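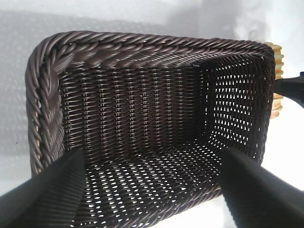 Dark brown woven basket with a braided rim, on a white surface.

4. Setting up the Seltix dehumidifier in a cupboard or utility room

I've had my Seltix in the cupboard under the stairs since July, and I set up a second one for my parents, so this part of the guide is me passing on what worked in both places. If yours is going in an open room, skip to section 5.

Before you start, empty the cupboard. All of it, yes, including the bag of bags. I put the small stuff (plug, drain hose, filter tabs, the little Allen key) into a basket so it didn't wander off down the hall.

1. Stand the unit upright and leave it alone for 2 hours. Mine came by van and I've no idea which way up it travelled. The oil in the compressor needs time to settle.

2. Peel the blue tape off the tank and the back grille. There's another strip inside the tank, holding the float down. I missed it the first time and the full light stayed on all evening!

3. Slide the filter in with the tab facing you. It should click. If it bows in the middle it's upside down, so take it out and flip it over.

4. Put the unit where you want it, with a hand's width clear at the back and more if you can spare it. The air comes out of the top, so don't park it under a low shelf.

5. Plug it straight into the wall socket.

CAUTION: No extension leads, and no multi-way adaptors. The plate on the back of mine says 900 watts with the heater on, and I wouldn't want that running through an old reel behind the coats.

6. Press and hold Mode until the display flashes, then choose Cupboard. This turns the fan down and makes the unit check the air more often. Set the target to whatever suits you — I started low, found it ran non-stop, and nudged it up two steps.

7. Leave the door ajar for the first night. You'll probably hear a gurgle now and then, which is normal.

NOTE: The drain hose is optional. The Clurnard one from the hardware shop fits and so does the Ueda, but the Ueda is stiffer and wants warming in a bowl of water before it'll go over the spout. Whichever you use, it has to run downhill all the way. Mine had a dip in it by the skirting board and the tank kept filling up instead.

NOTE: The filter light comes on after 1,000 hours of running. Rinse the filter under the cold tap, let it dry fully, then hold Reset until it beeps. If you've got a cat, look at it sooner than that.

CAUTION: Switch off and unplug before you take the tank out to clean it. For everyday emptying, pressing Standby is enough.

If the display shows E2, turn to the fault list in section 7. On mine it was the tank sitting crooked.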